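Packing and Unpacking with Brown Paper Bags: Tips for the Kitchen and Workshop

A brown paper bag is one of the more useful things that comes into the house for next to nothing. Most of ours get used three or four times before they go in the recycling. These are the habits that have made them easier to fill, easier to empty and less likely to split.

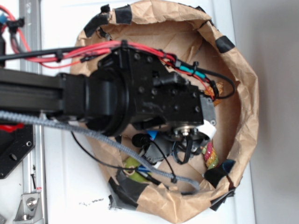 Roll the top before you start. A bag straight out of the stack wants to fold shut, and you end up holding it open with one hand and packing with the other. Open it fully, push the bottom flat from the inside with your fist, then turn the top edge outward and down, a couple of inches at a time. Two or three turns make a stiff collar. Keep going if you want the bag lower. For small items I roll it down until it is closer to a bowl than a bag, and then I can see and reach everything in it.

Roll outward, not inward. An inward roll catches on whatever you put in and comes undone when you lift something out. If the paper starts to tear at a corner crease, stop there and leave the collar at that height. A short tear held inside a roll will not usually travel.

Bags with handles

Twisted paper handles get in the way of the roll. You can fold them down flat against the outside and roll over them, but it leaves a lump. If I know the bag is going to live on a counter I snip the handles off first. Flat handles glued to the inside can be left alone if you only need one turn.

Work on a clear, hard surface

Set the bag on a table or counter, never on your lap or on a soft chair. The bottom needs to sit flat or the weight will drift to one side. A light-colored top helps when you are sorting small things, as screws and clips that miss the bag show up right away. If your bench is dark, lay down an old pillowcase or a sheet of white shelf paper.

Wipe the surface dry first. Paper bags hold up well until the bottom gets damp, and then they fail all at once. This matters most with anything from the refrigerator or freezer. Cold packages sweat, and ten minutes on the counter is enough to soften the base. Put a folded dish towel in the bottom, or move the cold items to something else.

What goes in first

Heavy and flat on the bottom, light and odd-shaped on top. Everyone knows that one, but with a rolled-down bag there is a second rule, and that is to put the things you need first nearest to you. A low, wide bag can be packed in a single layer, so nothing has to be dug out.

Stand bottles and jars upright in the corners, where the folds of the paper give a little extra support. Put something soft between two pieces of glass. A rolled washcloth will do, or the next bag folded in four.

Anything with a sharp edge gets wrapped. Peelers, graters, chisels and drill bits will go through paper without any effort. A strip of cardboard folded over the edge and held with a rubber band takes a few seconds. For a paring knife I use the tube from a roll of paper towels, squashed flat and taped across one end.

Emptying a bag without a mess

Take things out one at a time and set them down in groups. Tipping the bag over looks faster and costs you more time afterward, especially if there is anything that rolls.

If the bag is full height and you are getting toward the bottom, roll the top down again. You should not be reaching in past your elbow. The same goes for anyone in the house who has trouble with their shoulders or wrists - a bag rolled to half its height is a good deal easier on them.

Check the bottom folds before you put the bag away. Small lids, washers and produce ties like to slide under the flap. I once went through three drawers looking for a hose washer that was under the flap the whole time.

A bag as a catch-all

I keep one rolled bag at the end of the counter on cleaning days. Anything that belongs in another room goes in it. When the kitchen is done I carry the bag around the house once and put each item back. It saves a lot of walking back and forth, and the job does not get abandoned halfway because I wandered off with a stapler.

In the workshop the same bag takes offcuts and used sandpaper. Do not use a paper bag for rags with oil-based stain or linseed oil on them. Those can heat up by themselves. Lay them out flat outdoors, away from anything that burns, until they are dry and stiff, or put them in a metal can with water and a tight lid.

Other things that have worked here:

- Ripening pears and avocados, with the top folded over loosely. Check them every day.
- Storing onions in a cool cupboard. Punch a few holes in the sides with a hole punch.
- Catching seed heads in late summer. Tie the bag over the head, cut the stem, and hang it upside down in a dry room.
- Lining the compost pail. Use two bags if you drink a lot of coffee.

Storing the empties

Flatten bags along their own creases and they will stack neatly. New folds weaken the paper. I keep mine standing in a Stikcombe file rack inside the pantry door, and any upright magazine holder would do the same job. Thirty is the most it will hold, and it is more than we need, so when the rack is tight I take the oldest ones out to the garden and use them under mulch.

Throw out any bag that has held raw meat or that has a grease spot on it. Grease attracts mice and the stain does not dry out. Bags that smell of onions can go back to holding onions.

One more note on labels. Masking tape peels off clean if you take it off within a week or so. Left over the summer it takes the top layer of paper with it. If the bag is going into storage, write on the paper with a soft pencil or a marker, on the side and near the bottom, so the label still shows when the top is rolled down.

Recent tips

Keeping Drawer Dividers from Sliding
Three Ways to Fold a Fitted Sheet
How to Clean a Dakton Bench Scraper
June Checklist: Pantry Shelves
Getting Sticky Labels off Glass Jars
Which Screws Go in Which Jar
Fixing a Wobbly Aryee Step Stool
Reader Mail: Erkico Storage Tins and Rust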